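Curine equipment planning notes

README for the folder "kitchen bench, second station"

Status: draft, open for comments until the end of July
Maintained by: Araceli Cordero

What is in this folder

The folder keeps the papers for the purchase of a second station for the kitchen appliance tasks. It has the budget sheet, the offers we received, the list of consumables and the camera recordings that we used to decide the size of the bench. Please read this file before you change the budget sheet, as several cells depend on each other.

budget_sheet: one row for each item, with price, tax, supplier and state (asked, offered, ordered)
offers: the letters from Nurkard and Carrasco, as received
consumables: fingertips, mats, cleaning material, small appliances
recordings: wrist camera pictures from the first station

Budget

The limit for this station is 4000, without tax. The arm is not included, because it moves to us from the Brallerham site. What we must pay is the gripper, the wrist camera, the table, the mat and the appliances. Nurkard offers the gripper and the camera together and the price is valid only if we order both. Carrasco is cheaper for the gripper alone but the delivery is 5 weeks. Rodrigo Bravo prefers Nurkard. I have no strong opinion, but the column "total" now uses the Nurkard offer.

Transport from Brallerham is still missing in the sheet. Daithí Duggan asked for a price and has no answer yet.

Consumables

In the first version we forgot the fingertips completely. They wear at the end, where the two fingers meet, and after that small handles become difficult. The sheet now has 4 spare pairs. For the mat we plan 2 pieces, so one can be cleaned while the other is on the table. Felt is good against sliding but it collects lint, and the lint is visible to the camera. If somebody knows a material with the same grip and less dust, write it in the comments column.

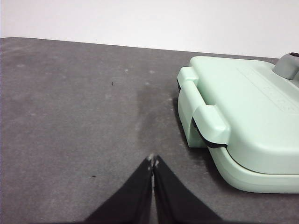 Fulgencio Vidal
Bench planning and purchasing, Curine

The pale marks on the black fingertips are the kind of wear I mean for the spare parts row. I would also keep free mat on the side of the handle when we choose the table. With the sandwich maker on the right, the gripper has gray felt between the right finger and the handle, and I want the same possibility at the new station. A narrow table saves a little money but I do not recommend it.

Open points

Price of transport from Brallerham (Daithí)
Does the Nurkard camera need its own cable, or is it in the box? (Rodrigo)
Second sandwich maker: same model or different one? Estíbaliz Casado wants different, the sheet still says same.
Tax column is empty for the mats.

Changes

Draft 2: fingertips and mats added, Carrasco delivery time corrected.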